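The Grace Period

By June I had been at Hukis long enough to be given Wester, which is the way a family gives you the dog.

Wester was the planner. It decided where the arms should go and in what order, and it did this by imagining a great many futures and throwing out the ones that ended with a hand inside a countertop. It had been written by a man who had moved to Flernavdale to build boats, and who answered email in the spirit of someone who had moved to Flernavdale to build boats. His last commit message was "should be fine."

Downstream of Wester sat Wuisan, the safety monitor. Wuisan had one job and a great deal of self-respect. It read each plan as it arrived and either passed it along or sent it back with a number attached, and the number told you which part of the plan had disappointed it. There was a table of these numbers. The table stopped at 19. Wuisan, most afternoons, was sending back 22.

"What's 22?" I asked Rizal Nasution, who owned perception and therefore had never in his life been at fault.

"Not mine," he said.

"I know it's not yours."

"I'm just saying it's not mine. The depth is beautiful. Look at the depth."

I looked at the depth. It was beautiful. Every wire of the drying rack came through as a clean little ridge, and the cup had a handle, and the handle was where a handle ought to be. Rizal scrolled back and forth through it like a man showing you his garden.

The task was to put dishes in a rack. I had told my mother this over the phone and she had asked whether they were difficult dishes.

What happened was this. The hand would pick up the thing, carry it over the rack and stop. It was a very good stop, with no wobble in it at all. The log said WESTER: proposing release. Then WUISAN: 22. Then WESTER: proposing release. Then WUISAN: 22. They would go on in that way until somebody got hungry. On the screen it read like two people at a door, and I began to feel I should cough.

I spent a morning convinced it was the rack. Racks are mean things to plan around, being mostly holes, and Wester's collision checker treated a hole as a wall that hadn't been measured properly. I fattened the wires. I thinned the wires. I removed the rack from the world model altogether, whereupon Wester proposed release, Wuisan said 22, and I put the rack back and apologized to it.

Then I spent a lunch hour convinced it was the other arm. When one arm is working the other is supposed to be out of the way, and "out of the way" in Wester was a pose the boat builder had named church_hands. It looked fine to me. I asked the solver and it looked fine to the solver. I wrote to Flernavdale and got an automatic reply about the tide.

So we ran the set again, all of it, with Rizal's logger going and mine beside it so that we could disagree in detail later.

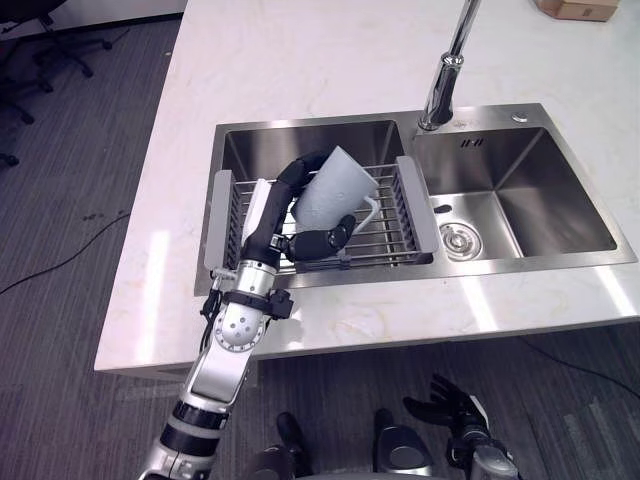
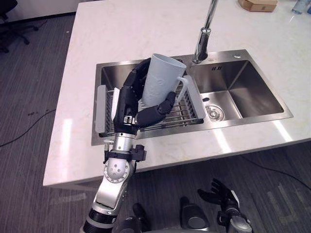
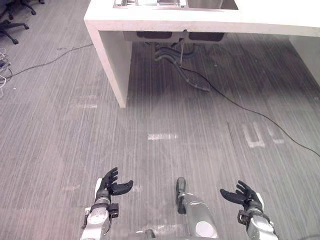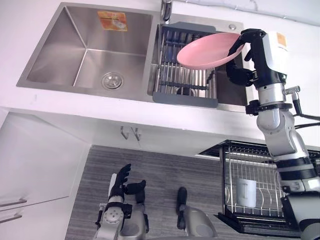

I read the log backward, a thing I do when I've stopped expecting to enjoy it. Forward, a log is a story and you side with somebody. Backward it's a list of complaints, and you can take them one at a time.

Between the first proposal and the first 22 there was a gap. I'd seen it before and taken it for the network. But it was the same gap each time, to the tick, and the network at Hukis had never done anything the same way on purpose. I went looking for who was waiting.

It was Wuisan. Deep in its intake, past the force limits and the speed limits and a check for whether the robot believed it was upside down, there was a function called grace_period. It held the plan for 2 seconds before judging it. Above the function was a comment, and I copy it out as I found it:

# W sometimes changes its mind. give it a moment.

I thought that was a kind thing to find in a safety monitor. Then I went and looked at Wester, where in the replanning loop there was a function called wait_for_opinion. It said:

# if W hasn't answered in 2 s, it is probably unhappy. withdraw & resubmit.

Same indentation, same ampersand habit as the rest of his code. He had written both of them. He had sat at my desk, in my chair, and made each one considerate of the other, apparently on different days.

So Wester would propose letting go of the cup. Wuisan would hold the proposal out of courtesy. Wester would take the silence as a no, withdraw, and submit again. Wuisan, surfacing from its courtesy, would find that the plan in its hand no longer existed, and would send back the only honest thing it could say about a plan that didn't exist. That was 22. I found it at last in a header file, under the line where somebody had typed "temporary." STALE_BUT_SINCERE.

"Come and look at this," I told Rizal.

He came and looked. He read both comments and then he read them again with his lips moving.

"Which W?" he said.

"Sorry?"

"Give W a moment. W is unhappy. They're both W."

I hadn't noticed. For one unpleasant minute we considered the possibility that each function had been put in the wrong program. We drew it on the whiteboard with arrows. Both ways around it deadlocked, though one of them deadlocked with more arrows.

"It isn't perception, anyway," Rizal said.

"No."

"I'd like that in the ticket."

I put it in the ticket. Then I deleted wait_for_opinion, which came to nine lines, and left grace_period in, because I am not a monster and because a unit test depended on it. I rebuilt. The build took its time. Rizal went to get his jacket and came back wearing it and sat down anyway.

The hand went out over the rack and stopped. WESTER: proposing release. The gap went by, and I found I was holding my own hand very still above the keyboard. Then WUISAN: ok, in lowercase, which I had never seen it do and which I took personally.

The fingers opened. The cup dropped the last little bit and leaned against a wire, at an angle no one would have chosen.

"It's crooked," said Rizal.

"It's in the rack."

"I can give you the crookedness to a tenth of a degree."

"I know you can."

I wrote to Flernavdale that night and explained the whole business, with both comments quoted and a drawing. The answer came on Sunday, from a real person this time, and it was one line long. He wanted to know whether we had tried it with plates, because plates, as he remembered it, went through a different function.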